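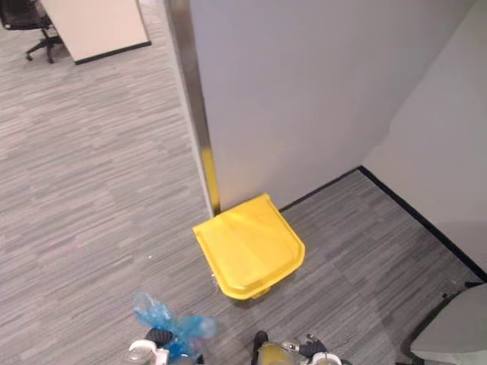
Planning for the cleaning robot: what we are asking for in January

The equipment request for next year goes in soon, and the biggest item on it for the Naltendale office is the two-armed robot for the shared areas. Several people have asked what the money would cover and why the request is larger than the price on the quote. The short version follows. The full spreadsheet is on the facilities drive under the date 7 October 2019.

What the job is

The work we want covered is small daytime tidying: clearing the little tables between the armchairs, picking up light trash, and dealing with the bins and bin bags along the partitions. The evening cleaning contract stays as it is. Floors, restrooms and kitchens are outside this request.

It sounds simple, but the details decide what we have to buy. A thin plastic bag is harder for a gripper to manage than a bottle or a cup. It folds over on itself and sticks to things. The bins with a foot pedal are awkward for a machine whose hands are up front and whose base is on the carpet, so we have to choose between lifting the lid by hand and changing the bins. New bins are cheap next to anything else on the list, and we have put in a line for them in case.

Furniture matters too. The round tables sit close between two armchairs, and the arms have to reach in over the front. People also use those seats all day. Anything we buy has to work with someone's hand over the same table, and that puts the lighter-duty models from Josley ahead of the stronger ones we looked at in the spring.
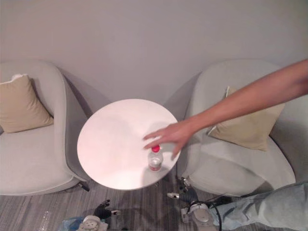 What the quote includes

Josley has quoted for the Kourkoulas base unit, two arms, two multi-fingered hands, the head camera and a charger. Delivery and one day of setup are in the price. The quote also gives us the software for the first year.

The base unit and arms come to 61 percent of the total request. The rest is made up of items that are easy to leave off and then hard to find money for later:

Spare hands. The fingers are the part that wears. We are asking for one spare pair, to be shared with Clilham if they go ahead with their own unit.

Cable covers and clips. Outside cables can catch on chair arms and table edges. These are cheap but are sold separately.

Service plan. Three years, paid each year. Josley offers a discount for paying it all up front, but we would rather not tie up the money before we know how much use the unit gets.

Staff time. Someone has to be with the robot while it is learning the rooms, setting things out and putting them back. We have allowed for 21 working days of this, split between Facilities and the front desk.

Supplies. Bags, wipes, gloves, a few trays. The present supplies budget can absorb some of this, though not all.

The staff time is the line most likely to be questioned. It was left out of the request for the floor scrubber, and the hours ended up coming out of the front desk's overtime. We would like it shown this time, even if it makes the total look worse. Much of the time goes on ordinary things like a water bottle on a side table, tried again and again with the bottle in a slightly different place and a person reaching across from one of the chairs.

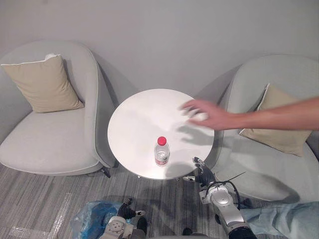

Clilham has asked for the same line in its own request, and the two sites have agreed to use the same hourly figure so that the numbers can be compared.

Lease or buy

Both prices are in the spreadsheet. Leasing costs less in the first year and more by the end of the third. It also lets us send the unit back, but the lease does not cover damage to the hands, so the spare pair would still be needed. Facilities is leaning toward buying the base unit and arms and holding off on the second charger. If the finance office would rather see a lease, the request can be changed without going back to Josley for a new quote, provided it is done before the current one runs out.

Things still to settle

Storage: the closet by the copy room is wide enough but has no outlet. An electrician has been asked for a price.

Bins: we need to pick one kind for the whole floor before ordering bags.

Carpet: Josley wants a sample of our carpet tile to check the wheels against.

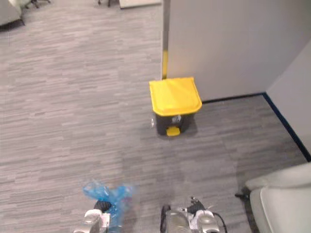

The bin beside the partition, with a blue bag in the left gripper.

Comments on the request should go to Bimla Mishra in Facilities. If your team has a shared area that you want included, send the room number and say what usually gets left on the tables there. Areas added after the request goes in will have to wait for the next round.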